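Project report: Table clearing with two arms
Section 4. The left arm fault and what we changed

Our group's task was to get a two-arm setup to clear plates and wipe them with a sponge. The arms are on a shared rail, and the control software is Vusilora, which the course provides. Rhun Ellis handled the gripper settings and I handled logging and the stop rules. This section covers the fault that cost us most of October.

The fault showed up in the sponge pickup. The left gripper closed on the sponge, started to lift, and then kept closing. Motor current climbed until the servo driver shut itself off. With the driver off, the joint had no holding torque, and the arm dropped onto the tray. Nothing broke the first time. The second time a cable clip snapped, and we stopped running the arms until we understood the cause.

Our table layout puts the sponge tray on the left, in reach of the left arm, with the plates on a turquoise tray beside it.

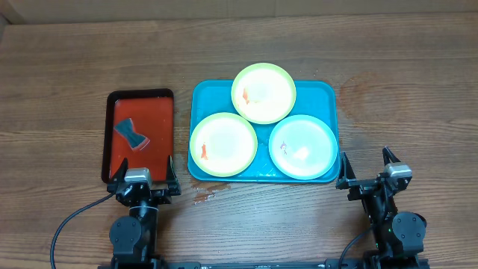

Why did the arm drop when the driver shut off?
The joints have no brakes. They are held up only by motor torque, so any shutdown that cuts power to a raised arm lets it fall.

We first blamed the power supply and swapped it for a spare from the Gusivik bench. The fault came back on the same afternoon. We then read through the error log, which we should have done at the start. Error 2151 appeared before every drop. In the driver manual it is listed as an overload that lasted longer than the allowed time. The limit was set to 800 milliseconds, and our grip command held full force for much longer than that.

The cause was in our own code. The grip routine closed the fingers until they reached a target width. That width had been measured on a hard block. A sponge or scouring pad can be thick in one place and thin in another, and it squashes, so the width reading told us very little about how hard the fingers were pushing. When the pad was folded, the fingers never reached the target and the motor kept pushing against it.
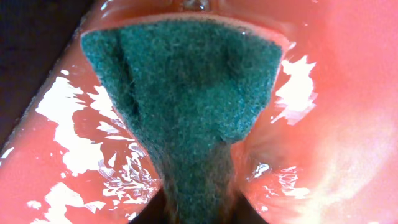 How did the team stop the overload from happening again?
The grip routine now watches motor current as well as finger width. It stops closing when either limit is met, then drops to a lower holding force.

We also changed the shutdown. If an overload warning comes up, the arm lowers itself to a rest pose before the driver is switched off. This works only for warnings. A hard power cut will still drop the arm, and the only fix we have for that is to keep hands out of the area while the motors are on. Rhun added this to the lab sheet and put tape on the table to mark the reach of both arms.

After the changes we ran the pickup in 7 sessions. Error 2151 did not come up again. The gripper did lose the pad in 4 of the sessions, since the lower force does not hold well when the pad is gripped near an edge. We count this as a grip problem and not a safety problem, and it is covered in Section 5.

One item is still open. The right arm runs the older routine because it handles only plates, and we ran out of time to test the new one on it. Anyone who takes over this setup should move it to the new routine before giving it anything soft to pick up.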